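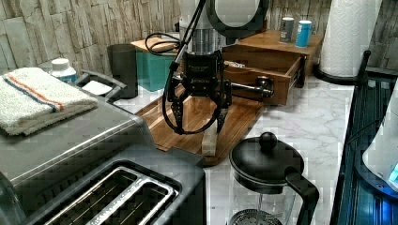 Cutting board on the counter, reddish-brown wood.

Oiling a wooden board: which oil, and how often?

CucVi
Posted 06/04/2025
Hello everybody. English is my third language, so please excuse my mistakes.
I have a question about the care of wooden cutting boards. My mother never put anything on her board. She washed it, stood it by the window, and used the same one during my whole childhood. When I moved to Cheetham, my neighbor told me that a board must have oil every month, or it will split. I bought mineral oil in the pharmacy and I used it two times. Now the surface feels a little greasy and I am not sure that I did it correctly.
My questions are these. How long should I leave the oil before I wipe it? Can I use the walnut oil that I already have for salads? And is it truly necessary?
Thank you in advance.
Cúc Vi

breadheel
Greasy means too much oil or not enough wiping. Put on a thin coat in the evening, leave it overnight, wipe hard with a dry cloth in the morning. Then stand it on its edge for a day. You haven't hurt anything.

Ralitz
I would skip the salad oil. Olive and sunflower go sticky and smell bad after a few weeks. Walnut does harden, but slowly, and if anybody with a nut allergy eats at your place, you don't want it on your board.

old_tenon
Your mother was right, and your neighbor has been reading too many labels. I have made boards for years and I oil them once, before they leave the shop. What splits a board is one wet face and one dry face. People wash the top, lay it flat on the counter, and the underside stays damp until breakfast. No oil in the world fixes that.

breadheel
Can't agree with that, old_tenon. I live where the heating runs from November until spring and the air gets very dry. Both of my unoiled boards cracked at the end grain. The oiled one beside them is fine.

old_tenon
Same wood? Same maker? Same thickness?

breadheel
No, no and no. I still oil them.

CucVi
Thank you for the answers. I wiped the board again this morning with an old cotton shirt and a lot of brown color came on the cloth. Is this normal? I did not wash it before I put the oil, I only brushed off the crumbs.
To old_tenon: I must confess that I always lay it flat. There is no place in my kitchen to stand it up, except behind the tap, where it becomes wet again.

Ralitz
Some color on the cloth is common with darker boards. Could be a bit of stain, could be the wood itself, could be last week's onions. If it keeps coming after a proper wash, I would ask whoever sold it what the finish is.

mitunska_kitchen
For standing it up: I use a cheap rack made for pot lids. It takes up very little room and air gets to both sides. A friend uses two wine corks under the board, which also works if you don't knock it off them. I did.

CuongHo
Hello, I would like to add one point about soap. Several websites write that soap is forbidden for wood. I do not believe this. I wash my board with warm water and ordinary dish soap, quickly, on both sides, and I dry it at once with a towel. After raw chicken I am more strict and I use a separate plastic board. The only thing I never do is to put the wood in the dishwasher. My brother did it one time and the board opened along the glue line.
Cường Hồ

old_tenon
Everything in that post is correct. Both sides, always.

breadheel
Agreed on the dishwasher, at least. What about board wax? I mix beeswax into warm mineral oil and it lasts longer than oil alone. Wooden spoons like it too.

old_tenon
Wax is pleasant. It sits on top and you will cut through it by Friday. I won't argue with a man about his spoons.

breadheel
I'm a woman, but thank you.

old_tenon
My apologies. Your spoons, then.

CucVi
I have now ordered a lid rack, and I will wash both sides from today. For the oil, I decided to wait until the wood looks dry and pale, and only then put a thin coat. I think this is between your two opinions, so maybe both of you will be a little unhappy with me.
One last question, if I may. The knife marks in the middle are becoming deep. Do you sand them, and with which paper?

Ralitz
Start with 120, go along the grain, finish with 220. Wipe it with a damp cloth between the two and let it dry, otherwise it comes up fuzzy at the first wash. And sand the whole face, or you get a dip in the middle and your tomatoes will swim.

CucVi
Thank you, this is very clear. I will buy the paper on Saturday.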